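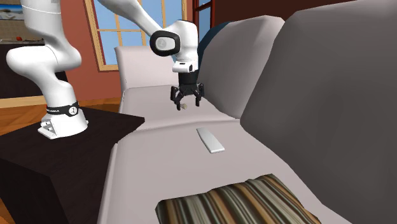 Gallow Open Day

The Gallow Open Day is a yearly public event held in August at the Gallow workshop, a small robotics laboratory that develops software for robot arms in the home. It was started by Bronisława Michalski, who headed the workshop at the time, and is best known for its living-room demonstration, in which a simulated arm picks up small objects from a sofa. Entry is free, and the event takes place on a single Thursday.

Background

Gallow was set up to study household tidying, and in particular the handling of small things left on soft furniture. Its first public sessions were evening talks with slides. These drew few people from outside the trade, and Michalski replaced them with a day of live demonstrations. The name "open day" was used from the start, although the first one lasted only from two o'clock until five.

The early programme relied on a real arm and a second-hand settee. Setting up took most of the morning, and the arm had to be stopped whenever a visitor crossed the line marked on the floor. Zdzisław Wysocka, the workshop's simulation engineer, proposed moving the main demonstration to a computer model shown on a large screen. The change was made the following year and has been kept.

The living-room demonstration

The model room is known as Koso. It has red walls, a wooden floor and a grey sofa with cushions and a striped throw. A white arm with a black two-fingered gripper is mounted on a dark side table at one end of the sofa and works out over the seat. Objects used in the room are kept small and plain, among them a beige cylinder close to a bottle cap in size and a flat white shape like a remote control.

Each run begins with the objects placed at new positions on the seat. The software plans a path, lowers the gripper, closes it and lifts. A run is scored as a success if the object is still held when the arm reaches its end position. Visitors may choose which object is tried next, and the failed runs are shown along with the good ones. Koso contains 700 stored starting layouts, and the order in which they appear is drawn by the computer.

The sofa was chosen over a table because of the difficulty it presents. A seat cushion slopes, a throw has folds, and the back and arms limit the directions from which the gripper can come down. Joni Valtonen, who wrote the path planner, gives a short talk on this at eleven o'clock and again at three. The planner itself is called Zolon and is also used in the workshop's daily testing.

Other parts of the programme

A second room is given over to a hands-on session in which visitors steer the simulated arm with a hand controller. Turns are limited to five minutes. Jarosław Chmielewska has run the session since it was added, and he keeps a board of the fastest clean lifts — children and adults are listed together.

The Šindelář Room, named after the former owner of the building, holds a display of older grippers and printed circuit boards. It has no live demonstrations. Tea is served there in the afternoon.

Attendance

The highest attendance so far is 900, reached in the year the event was first listed in the town's summer programme. In that year the screen showed 3531 runs between opening and closing, with 2 machines working side by side. Numbers have since been held lower by timed tickets, which were brought in by Edmund Borkowska after long queues on the stairs. School groups are admitted in the first hour and must book ahead.

See also

Household robotics
Motion planning
Robot simulation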